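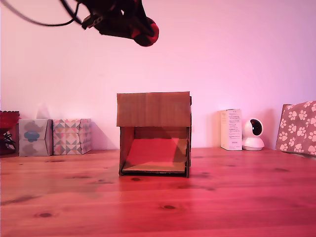

A House From One Box

Cardboard is back on the craft table in Grilstead, where the Lurnness workshop now runs 19 sessions a year on building small things from shipping boxes. The most popular is the open-fronted house.

Plain brown corrugated board is all it takes. The roof is a flat rectangle, set so it hangs a little past the front, and the square opening leaves the inside easy to reach. Creases are fine — most boxes come with a few.

Score fold lines with a dull knife before bending. Glue one wall at a time and let each joint set for 3 hours. A pine tabletop makes a good work surface, but put scrap board under the blade.

Kits are sold at Kozma in Jastach. Used boxes work just as well.

Related
Paper Lanterns for March
Shelves From Scrap Pine
Which Glue for Which Board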